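The Grip That Wouldn't Let Go

The fault at Ultport showed up on run 853, and for most of a day it looked like a software problem. The two-armed station sorts rolls of tape into a tray. On that run the right arm carried a roll over, lowered it and got the signal to release. The fingers stayed shut. When the arm pulled back to its home position, it took the roll along and dragged the tray 9 inches across the bench.

Uyên Hoàng, the technician on shift, hit the stop. Nothing was broken, but the log said the gripper was open.

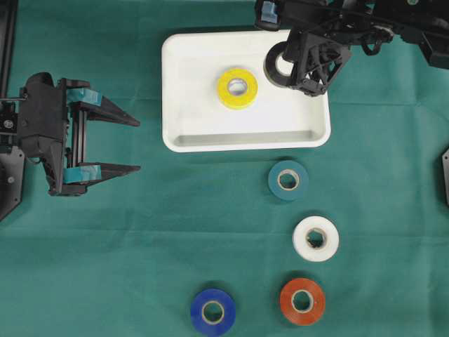

The right gripper holds a black roll at the tray, with yellow already inside. Four more colors wait on the cloth.

Hoàng swapped the control board first, then reloaded the previous release of Kiều, the program that runs both arms. The fault came back twice. She finally found a hairline crack in a finger link. Under load the link bent and jammed, while the motor behind it turned freely and reported the move as complete.

Ultport now replaces the links every 400 runs. Kiều also checks motor current before either arm lifts away. A position sensor on the fingers themselves is planned for August.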